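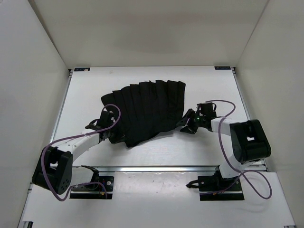
Pleated skirt

7/15/22
By Kanako Murakami

A pleated skirt is a skirt in which the cloth is folded back on itself at set points and held there, so that a wide piece of material fits a narrow waist. The folds may be sewn down for part of their length, pressed with heat, or simply caught in the waistband and left to fall. Skirts of this kind are worn as school uniform, as sportswear and as ordinary day clothes, and black, navy and grey are the usual shades.

Types of pleat

Knife pleats all face the same way and are the most common. Box pleats are made from two folds turned away from each other, with a flat panel between them. An inverted pleat is the reverse, with the folds meeting at the front. Accordion pleats are narrow and stand up from the cloth in ridges, and sunray pleats are a form of these which begin very fine at the waist and grow wider towards the hem. Sunray pleating needs a circular or half-circular piece of cloth.

A skirt with 12 or 14 knife pleats will normally hang well in a medium weight. Beyond that the waist becomes bulky unless the cloth is thin.

Cloth

Wool holds a pressed fold for a fair time but loses it when washed in hot water. Cotton creases readily and has to be pressed again after each wash. Polyester, and blends with a high share of it, can be set permanently with heat, and for this reason most school skirts are now made from them. The Rekamcombe mill produced a polyester and wool blend for uniform makers under the name Nevora, sold at a weight of 200 grams to the square metre.
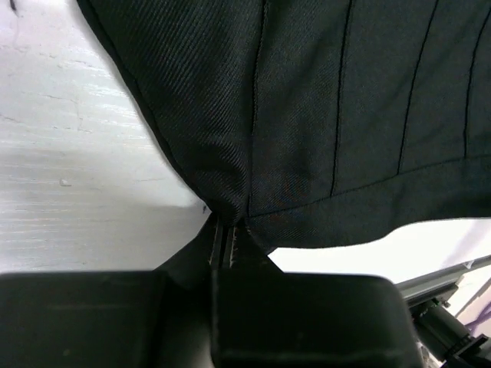
Twill is often chosen over plain weave for dark garments, as it drapes better and does not show marks so quickly. It is made by stepping each row of weft across by one or more threads. The fine diagonal ribs that result are plain to see at close range, even in a nearly black cloth, and a slight green cast can show where the light catches the threads. Stitched seams running down a garment have to cross these ribs, and a seam sewn with too tight a thread will pucker. Twill also frays along cut edges, so seam allowances are generally overlocked before pleating.

Making

The cloth is hemmed first, while it is still flat. The pleats are then marked in chalk at the top and bottom, folded, and tacked by hand or machine. Pressing is done under a damp cloth on the wrong side. The waistband goes on last, and the tacking is taken out only when the skirt is finished.

In factory work the cloth is laid between two sheets of folded card and steamed. The Noltden works kept 1,583 of these card moulds, stored flat by size.
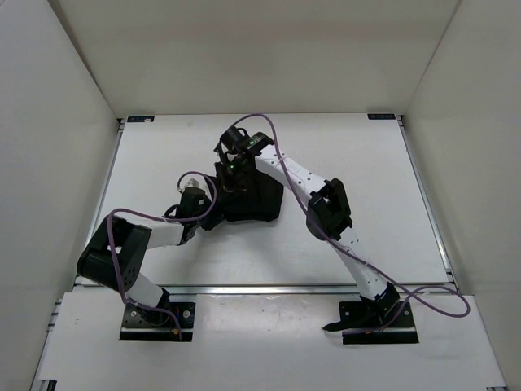
Card moulds wear out along the folds and are replaced when the edges soften. Some makers still prefer them to pleating machines for short runs.

Care

A pleated skirt should be washed inside out on a cool setting. Drying on a line by the waistband lets the weight of the cloth pull the folds straight. When a skirt is put away it may be hung from clips, or laid flat with the pleats closed and rolled lengthwise. Pressing on the right side with a dry iron leaves a shine on black cloth, and this is hard to remove.

See also: Kilt, Hem, Waistband, Twill

Filed under: Clothing > Skirts > Construction

We use cookies to remember your settings and count visits. Accept all | Manage choices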